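Monday, January 29, 2018
Storka beacon tests, cold soak, second batch

Picked up where the December notes stop. The Trela cells came back from the supplier with new seals, so the first batch of numbers should not be mixed with these. I have started a fresh sheet in Posto and locked the old one.

Put 4 beacons in the cold chamber Friday evening and took them out this morning. All went into the salt tank within five minutes of leaving the chamber. Three started pinging on contact with the water. Unit 2 did not. Pulled it, wiped the water switch contacts with a dry cloth, put it back, and it started right away. I think that is residue from the potting step and has nothing to do with the cold, but it needs to go in the report either way — a beacon on a wreck does not get its contacts wiped.

Pulse spacing looks steady on the three good ones. Signal level on unit 4 is a bit under the others. I turned it in the tank and the level came up, so part of that may be how it was hanging. We need a better hanger. String is not good enough when two people set up the tank on different days. 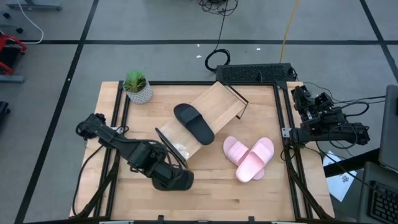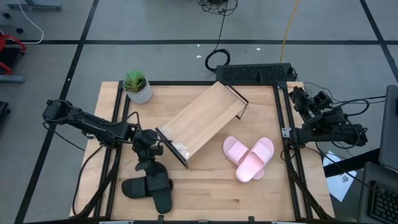
The table, with an arm on each side and the pale wood board lying diagonally.

Battery drain: the 700 hour run is still going in the back tank. Please do not top up that tank without writing the time on the card. There was a jump in the log over the weekend that looks exactly like someone adding water, and there is nothing on the card.

Machala asked again for the range figures from the lake. I sent what we have with a note that the hydrophone was not calibrated before the last outing. They want to use the figures for their search planning sheet and I would prefer they wait. Told them so.

To do:
Clean and inspect the water switches on the rest of the batch before they go in the chamber
Make a rigid hanger with a mark for which way the beacon faces
Calibrate the hydrophone, then repeat unit 4 in both positions
Ask Trela if the seal change also changed the potting compound
Order more tank salt, down to one bag

Unit 2 is on the shelf by the sink with a red tag. Leave it dry until I have looked at the contacts under the microscope.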